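Flodbridge Regional Health Forum
Board: Billing, Coverage and Patient Accounts
Topic: Prompt-pay discount and the November policy revision

mdoucette_accounts
Moderator
Members are advised that the outpatient billing policy at Flodbridge has been revised, effective November. Patients who pay their balance in full within 8 weeks of the first statement will receive the prompt-pay discount. Balances under 420 dollars are no longer eligible for a payment plan. Questions may be posted in this thread.
Mackenzie Doucette, Patient Accounts

zust_resident
Please clarify whether the Zustthorpe clinic is covered by the revision. My statement carries the Flodbridge letterhead, but the remittance address is in Zustthorpe.

mdoucette_accounts
Moderator
The Zustthorpe clinic is covered. The remittance address does not affect eligibility.

harrowlane
I wish to record an objection to the 420 dollar threshold. A household with three separate balances of 200 dollars is refused a plan, while a household with a single balance of 490 dollars is granted one. The first household owes more. The policy should consider the total owed by the guarantor.

Drusari
I respectfully disagree with harrowlane. Each visit is a separate account with its own insurer determination. Combining them would delay every account until the slowest claim is settled. My own claims were combined under the old policy and remained open for 4 months.

harrowlane
The delay described by Drusari concerned claims processing. Combining balances after the insurer has paid would cause no such delay, and I see no text in the revision that prevents it.

Ó Néill
Members should also note that the financial assistance application is separate from the payment plan. An applicant may be approved for assistance on a balance of any size. The form requests proof of income and a copy of the most recent statement.

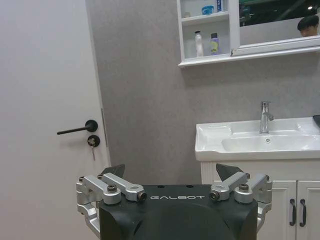 Submit both together, as an application received without the statement is returned by mail and must be sent again in full.

Drusari
I accept the point from Ó Néill. On the threshold my position is unchanged.

zust_resident
Does the 8 week period continue to run while an assistance application is under review?

mdoucette_accounts
Moderator
The period is paused on the date the completed application is received and resumes on the date of the decision letter. The comment regarding combined balances has been forwarded to the policy office. Until a reply is received, the threshold applies to each account separately.

harrowlane
Noted. I request that the reply be posted in this thread.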